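Counting the cost of a folding cell

Features | Kit & Budgets | November 11, 2021

The quote was the easy bit. Two arms, two grippers, delivery, a day of somebody showing you where the stop button is. One page, one number at the bottom, sign here.

Then came the table. And the felt for the table, and the clamps, and the posts, and a second order of clamps.

Maya Kanaan runs operations at Tanoli, a sportswear returns business on the edge of Prarnitz. Jerseys and shorts mostly. They come back in a heap, they need to go out again flat. She spent the spring trying to work out whether a robot cell could take on part of that, and what it would cost if you wrote down everything. Not just the bits with a part number.

"I had a budget line that said robot," she says. "Should have been a budget line that said room."

Her first spreadsheet had 10 rows. The one she uses now has more than she'd like to scroll through on a phone, which is where she was showing it to me, in a corridor, between calls.
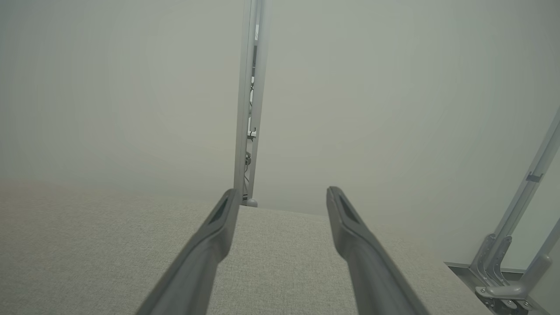 Open fingers over the felt. The post behind carries its own cables.

Start with the surface. A bare worktop is cheap and slippery, and thin polyester slides about on it when you want it to stay put. Felt grips a little. It also picks up lint, and it wears, so it goes down as a consumable and not as furniture. Kanaan prices a spare cover with every table. Rounded corners cost a bit more to cut and she pays it, having watched a cuff catch on a square one all afternoon.

Frames next. Metal posts look like nothing on a quote. But cameras want something stiff to hang off, cables want somewhere to run, and every bracket is a small order with its own delivery charge. Rultel, the integrator she went with in the end, put all this under "sundries". She asked for it itemised. It came back as 346 pounds, for one cell, just brackets and clips. Not huge. But it wasn't in the first quote at all, and there were other lines like it.

Her advice, given at speed: ask for sundries as a list. If they won't send a list ask someone else.

Wiring is the other one. Each wrist camera has a cable, each cable has a connector, and arms move, so they bend. Buy spares on day one. The cable is pennies compared with a stopped cell and an engineer on the train from Clustinmont.

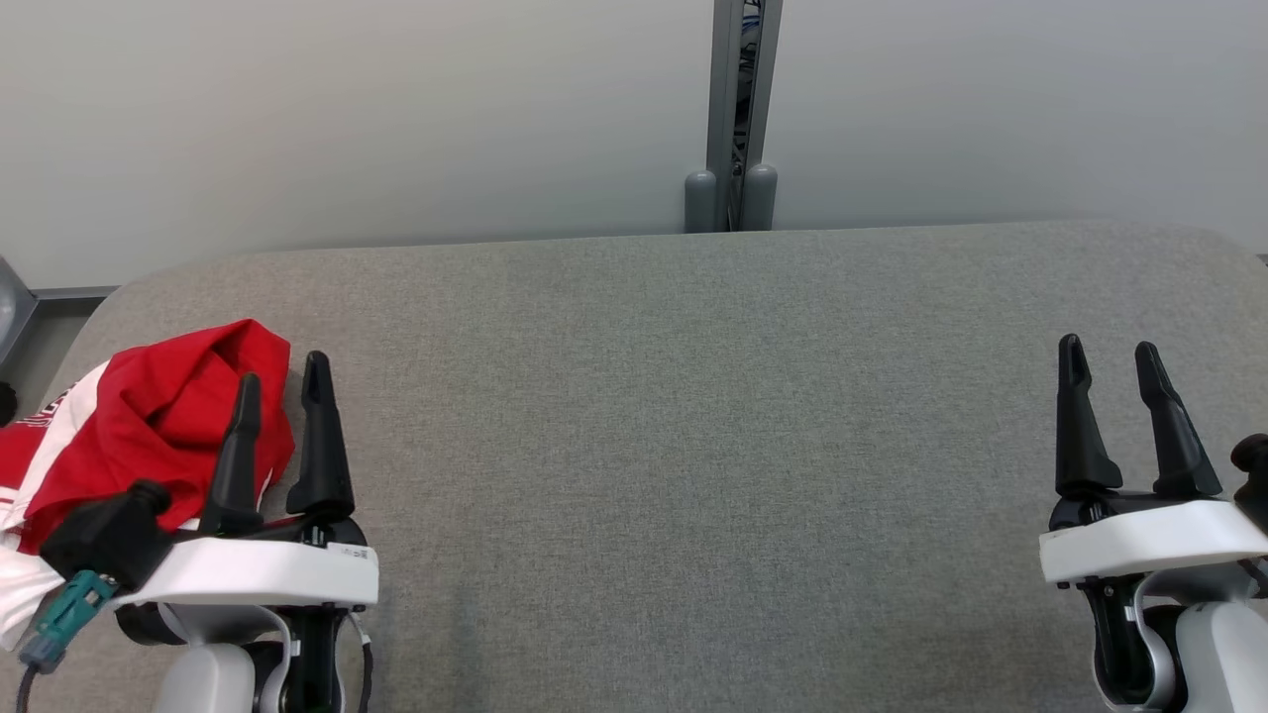
Both grippers at the table, a red and white garment still in a heap on the left.

What about one arm? Everybody asks this, finance asked it twice. One arm halves the biggest line on the page, and for picking things out of a bin and dropping them in another bin it's probably fine. Folding is different. Cloth wants holding in one place while you pull it in another. Kanaan got as far as pricing a single arm with a clever clamp and a long list of workarounds, and by the time the engineering hours were in, the saving had mostly gone.

She did cut elsewhere. Cheaper partitions. No fancy lighting, the ceiling was good enough. No conveyor for the first year, a person brings the garments and takes them away, and that person's time goes in the sheet aswell. A lot of business cases forget him.

Shorts first, jerseys later. That was the other saving. Shorts have a waistband and two legs and not much to argue about. Jerseys have sleeves, lettering, trims, a neck that ends up where it shouldn't. Separate lines, separate targets, and the jersey money isn't released until the shorts are behaving.

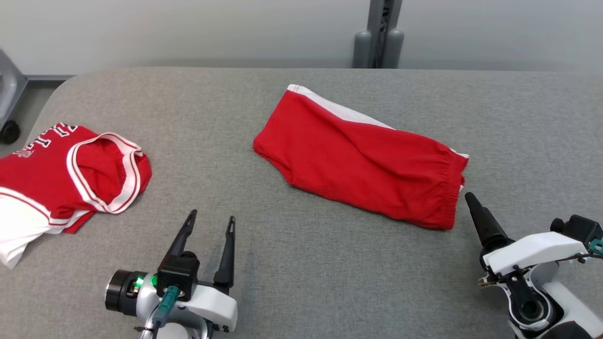 Should a small firm lease the arms or buy them outright?

Lease if you expect to change the job within two years, and check who pays for gripper wear before signing. Buying suits a fixed task and a firm with somebody in house who can do basic repairs.

Tanoli bought. Kanaan still isn't sure about it. The lease terms had a clause on "non-standard end fittings" which could have meant the fingers or could have meant anything, and she didn't have time to find out. It was April, year end had just gone, the money was there.

Fingers, while we're on them. They are a wearing part. Order extra sets with the robot, when you still have some leverage over price. And get a sample of each shape to try on your own stock, your actual stock, crumpled, with the labels in. Supplier demos tend to use a nice square towel.
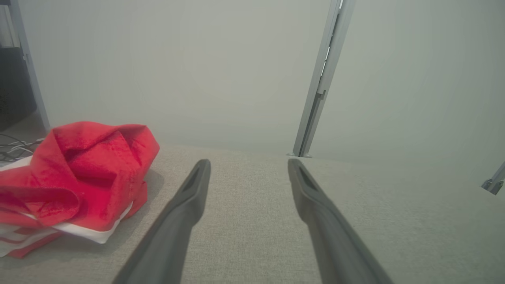
Reading time: 4 minutes

Now the people hours, the row that grows. Somebody has to teach the thing, and reset the table, and shake the jersey out so it can be tried again. Kanaan put in 546 hours for the first stage. She thinks that's fair. Her finance lead thinks it's a typing error. They have agreed to look at the timesheets each quarter and adjust, and she keeps the original figure in its own column so no one can pretend it was something else.

Floor space has a price too. A cell isn't only the table, it's the walking room round it, the boxes of garments waiting, somewhere for the controller and the spare parts. She taped it out on the floor before ordering. The tape said no, so a rack got moved. Moving the rack was also a row.

Would she do it again? Yes, smaller quote, longer list. She'd ask for the maintenance price before the purchase price, and she'd hold back a slice of the money until the cell had run on returned stock, straight from the bag.

The second cell is pencilled in, same supplier, no date yet. She's already put the clamps on the order.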